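Gevdale Robotics Club: Two-Arm Manipulation Project FAQ

Last updated 10/24/19
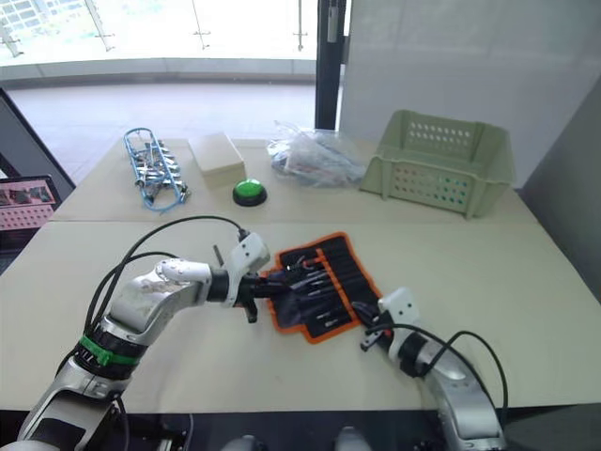 What is the project?
Members teach a two-arm robot to handle soft and jointed objects on a tabletop. The current task is the tool roll: grip it on opposite sides, fold it, and release it without spilling the tools.

Who can join?
Any enrolled student. No programming is needed in the first term. New members start as operators and move on to data cleanup or training once they have passed the safety check.

What does the safety check cover?
Stop procedure, reach limits of both arms, cable routing and gripper mounting. Ildikó Orbán runs it. It takes one session, and you may repeat it.

How many people are on a shift?
3. One operates, one resets the table, one keeps the log. Swap roles every hour.

How many recordings does a task need?
The target is 2,000 per task. The tool roll stands at 443. Failed attempts are kept and tagged -- do not delete them.

Why fabric?
Rigid parts were the subject of last year's project. Fabric changes shape when it is gripped, so a fixed sequence of arm positions fails quickly.

What counts as a failed attempt?
A dropped roll, a tool out of its pocket, or contact between the two grippers. A slow attempt is still valid.

Can I change the gripper fingers?
Ask Benedek Kelemen first. Any change to finger length means the arms must be calibrated again, and earlier recordings have to be marked as a separate set.

Is there a competition?
Yes, the Hultau student meet in June. Each team brings one trained task and draws a second on site. Our entry is limited to 8 members.

Who do I contact?
Vy Hồ for shifts and access, Ermelinda Paiva for software accounts.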